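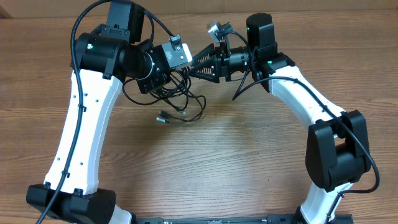

Two arms and a bundle of black cables over a wooden tabletop.

Grultley Incident Log

Short police log entries on trespassing, vehicle break-ins and property damage in the towns of Grultley and Surport. Each row is one entry as published, with the street name kept and the house number removed.

Contents
entries.csv: 900 rows, one per entry
streets.csv: 175 street names with patrol district
codes.txt: the 7 offense codes used in both towns

Fields
entry_id, town, street, code, month, hour, arrest (yes/no), text

Labels
Codes come from the Strebel records export. A second reader checked 100 rows against the published text; mismatches are marked in the column recheck.

Known problems
Surport entries before August have no hour. Dralla Road is split between two districts and appears twice in streets.csv. An arrest is not a conviction, and later court results are not included.

Names of suspects and witnesses were removed before release. Do not try to restore them.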